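From: Flokwood Tenants' Services, Technology Desk
To: household-automation list
Date: Wed 23 April
Subject: Re: Cleaning and tidying tasks, are we ready to buy?

On Tuesday the Kimley housing office wrote:

> We have been asked whether a machine could take over light
> cleaning in our 83 furnished flats before the September
> lettings. The Ahn brochure says that "everyday chores" are
> covered. Is that a fair statement? We would want one unit
> to vacuum, pick up and put away without staff present.

Thank you for the enquiry. In our view the statement is fair for open floors and for very little else. A self-driving cleaner will manage a bare corridor well. The work that takes up our staff's time is of another kind: torn paper on a doormat, a hand-held vacuum with a hose that must be steered, and a mains lead lying across the floor.

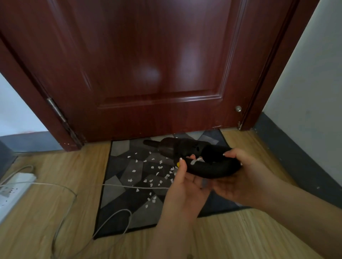
We asked for 130 attempts at the doormat task on the Ahn unit and received a full record of 12. In most of these the arm either pushed the mat along or stopped when the lead came near the nozzle. A person deals with both without thinking about them, usually with the second hand. The supplier has told us that two-handed work is planned, but has given no date.

Putting away is harder again. A drawer in a let flat seldom holds one kind of thing, and cables take a different shape each time they are moved. The Plosia arm, which we saw in March, could place a rigid object in an empty tray. It was not offered to us for drawers with cables in them. 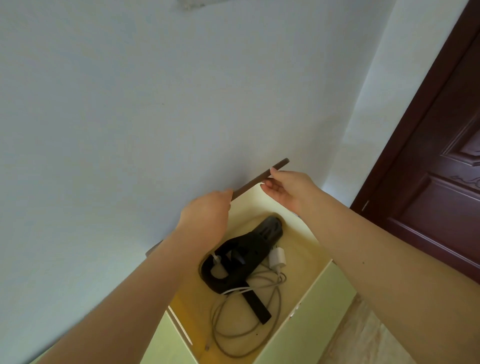 Drawer task: thin stick held in both hands over a drawer containing a coiled white cable, a power adapter and a black plastic holder.

Our advice to Kimley is to keep the present cleaning contract for the September lettings and to ask both suppliers for complete trial records, failures included. The full task list runs to 316 entries and can be sent to any member of this list on request.

Technology Desk
Flokwood Tenants' Services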